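Chapter 8
Grip Loss and Unintended Release

8.1 The Sunville incident
8.2 What the force record shows, and what it leaves out
8.3 Pad wear and contamination
8.4 Picking from mixed piles
8.5 Setting limits for release and retreat
Problems

Before reading this chapter you should be able to calculate the grip force needed to hold a part of known mass between two flat pads (Section 3.2) and read a force and position trace against a common time base (Section 5.4).

8.1 The Sunville incident

In July a two-jaw gripper at the Sunville returns depot dropped a steel bracket from a height of 2 m onto a walkway. The walkway was closed to staff at the time and there was no injury. The bracket had been lifted from a tote of mixed goods, carried clear of the tote wall, and lost during the turn towards the outfeed belt. The arm completed its move with the jaws closed on nothing, opened them over the belt, and reported a successful cycle.

The fault log held 204 entries for the same cell over the preceding weeks. Most were marked "no part at place" and had been cleared by the operator at the panel. The controller treated them as missed picks. When the entries were compared with the force record, a number of them turned out to be drops: the part had been gripped, lifted and then lost in transit. The log had one code for both events, and the code did not stop the arm.

The investigation was led by Setsuko Miyazaki, then responsible for cell safety at Onishi. Her report separates the causes into two groups. The first concerns the grip itself. The pads had been changed from the Mallow type to a softer Evar pad, and the closing force was left at its old value. The softer pad spread under load and gave a lower holding force on narrow parts than the original calculation allowed for. The second group concerns detection. The jaw position was checked once, at the end of the closing stroke, and never again until release. A part that slipped out in the meantime could not raise a fault.

Neither group would have led to the incident alone. A weak grip with continuous checking stops the arm close to the tote, where the fall is short. A strong grip with poor checking drops parts seldom, though it gives no warning when it does. Guarding below the path of travel was added afterwards and is treated in Chapter 9.

8.2 What the force record shows, and what it leaves out
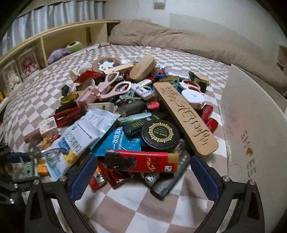
Closing force is set for a part, and in a mixed pile the part is not known until the jaws are on it. The value chosen must hold the heaviest and smoothest item likely to be met without crushing the weakest. Contact area matters as much as mass. A flat box offers both pads a full face. A round tin, or a cylindrical package such as the red one lying in front of the jaws, may meet a flat pad along a narrow strip if taken across its curved side, and can roll out of the grip when the wrist turns. The long wooden plaque raises a different problem — if it is gripped near one end, its weight acts at a distance from the pads and twists the part downwards. A slumped plastic bag may show a steady closing force while the contents shift inside it. Cables should be treated as a separate hazard, as a snagged length can pull a second item out of the pile and carry it over the edge of the work area.

The force trace alone does not separate these cases. A fall in force may mean slip, pad creep or a load settling into the grip. Jaw position must be sampled with it throughout the move, and the two signals read together. Figure 8.3 sets out the test used in the rest of this chapter, with a limit of 5 per cent on the loss of force between lift and release.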